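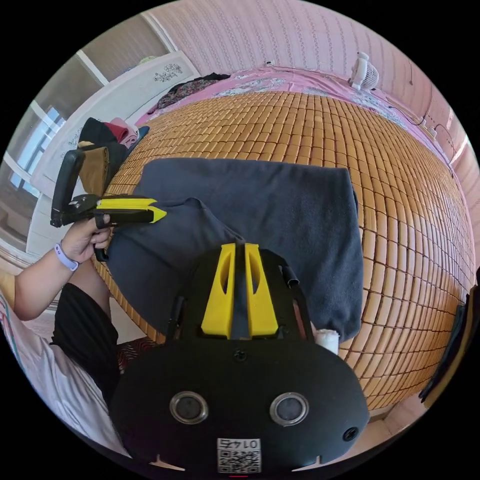
Lu
If it is the kind with the small tiles on strings, please do not put it into the bath. I did this with my first one and the strings became soft, and then the tiles did not lie flat any more. Use a cloth with cold water and a little vinegar, wipe along the rows, and let it stand against a wall in the shade.

mat_and_kettle
Thank you, Lu. I should have written my question more clearly, so I try again. I bought a bamboo mat in August, in the summer sale at Sostura in Mivalville. It cost 45 and the label says 137 x 200. I like it very much for hot nights. My questions are these: how often do you clean it, do you sleep directly on it, and how do you keep it in winter?

Keturon
Directly on it, always. If you put a sheet over it you have paid for nothing, the cool feeling is gone. I wipe mine once a week in the hot months and that is all.

Lu
I do not agree with Keturon about the sheet. I have long hair and the gaps between the tiles catch it. One thin cotton sheet is enough to stop this and I still feel the coolness. Also my daughter had the pattern of squares on her cheek every morning before school, and she was not pleased.

Keturon
A thin sheet slides on bamboo. You will wake up with it around your feet.

Lu
Not if you tuck it under the mattress.

mat_and_kettle
I have tried both now. Without the sheet it is cooler, I must say, but the hair problem is true. I found it first on my arm!

To add some more information: the colour of the tiles is not the same everywhere, some are more like honey and others are light brown. I asked in the shop if this is a fault and they said it is normal for bamboo.

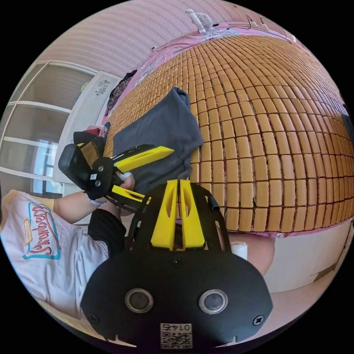

What worries me more is the side where we sit down. In the daytime we use the bed like a sofa, and I am afraid the strings will break there first. Should I turn the mat every month, head to foot?

pillow_no_9
Yes, turn it. I have had mine for 3 summers and I turn it when I change the pillowcases. One string did break near the edge. I tied it again with fishing line and it holds well. Keep a few metres of the line in a drawer.

Keturon
Fishing line cuts into the bamboo. Take waxed thread.

pillow_no_9
Mine has no cuts after one year with the line, but waxed thread is fine too if you have it.

Lu
For the winter: wipe it, let it dry for two full days, roll it with the tiles on the outside and put it in an old duvet cover. No plastic bag, it will get mould. Mine stands behind the wardrobe.

mat_and_kettle
17 September 2024
The nights are getting cool, so I will wipe it this week and roll it as Lu describes. I have only one doubt left. My wardrobe stands against an outside wall and it is a little damp there. Would under the bed be better?

Lu
Under the bed is good, but put it on two pieces of wood so the air can pass.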